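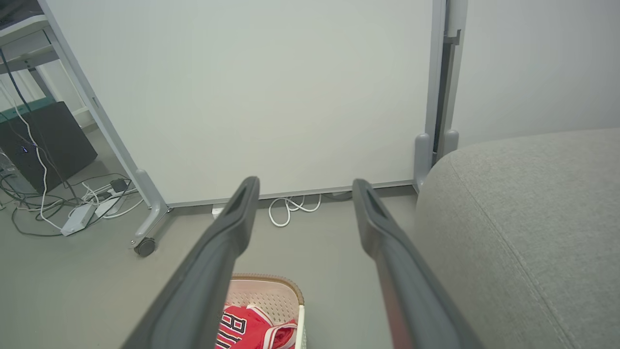

Inside out, cold water, and never ever in the dryer, was what one reader told me when I asked about washing red jerseys on the old board, and I've stuck to it. But now I have a new problem and I'd love to hear how other people deal with it!

We play pickup ball on Mondays at the Rendham gym and I've ended up doing the washing for our side. I love these jerseys. The red one with the black letters outlined in white is my favorite of the lot, and it has the white trim at the neck and armholes, so you can guess what I'm scared of. I carry everything home in a white plastic laundry basket, the kind with small holes in the sides, and it waits in the spare room until I have enough for a load. That room is also where the whiteboard on wheels and the computer live, so it's a busy little place.

Two things. How long can a red jersey sit before the color gets into the white trim? And is there any point in treating the lettering with something first? The edges on one of the others have started to lift and I'd hate for it to spread.

bagheri_hoops
February 2022

mekstead_mama

Oh I love this, a good red jersey is a joy! I've been washing for a kids' league over in Mekstead for years and have made most of the mistakes.

The waiting is what gets you. If they go in the basket dry they can sit all week and nothing will happen. If they go in damp, get them out the same night and hang them over something - a shower rail, a chair, the top of your whiteboard if it's clean. A basket with holes is better than a bag, but the one at the bottom of the pile still stays wet. I lost the trim on a beautiful maroon set that way, it went pink all down one side and never came back.

Wash the red ones by themselves the first few times. I do 2 quick cold cycles with a new jersey before it goes anywhere near the rest. Throw a color catcher sheet in too. When the sheet comes out nearly white you can relax a bit!

Leave the lettering alone. No stain stick, no scrubbing, no fabric softener. If it's the heat-pressed kind, softener is probably what started the lifting. You can press a loose edge back down with baking parchment over it and a warm iron, but try a corner first.

spinlow70

cold wash, hang dry. don't overthink it. also pick up any cable lying on the floor in that room before you walk through with a full basket, I went flying over mine

camgate_stitches

Agree with nearly all of the above, only I'd be careful with the iron. Polyester can go shiny or even melt, and pressing does nothing for letters that are sewn on. Look at the back of the fabric: if you see stitching following the shape of the letters, it's sewn, and a loose edge just needs a few small stitches with matching thread. Such a satisfying little job!

On spin speed, I go down to 400 if the machine allows it. They come out wetter but a lot less creased, and on a hanger by an open window mine are dry by morning.

If the trim does turn pink, keep it out of the dryer and wash it again right away with a fresh color catcher. I've rescued 2 like that. Skip chlorine bleach, it can yellow the white and will do awful things to the red.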